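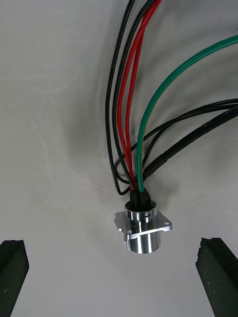
Metal connector with square mounting flange and wires

Section 2: Loading records into the Stultier player

1. Hold the record by its edges and set it on the platter.
2. Turn the speed knob to 33 for albums or 45 for singles.
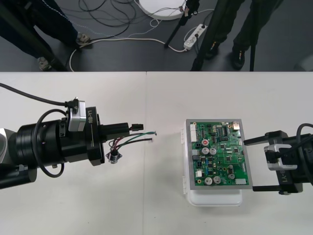 3. Lower the arm with the lever – never by hand.
4. Press Scan. The Skestlow catalog has 2,095 albums, 751 of them soft rock and folk.

CAUTION: Do not move the player while the platter is turning.

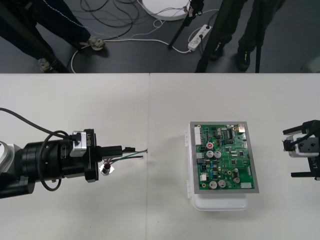 5. Check the title on the display, then press Save. If no title shows within 60 seconds, type it in.

Note: Live albums are filed under the singer's name.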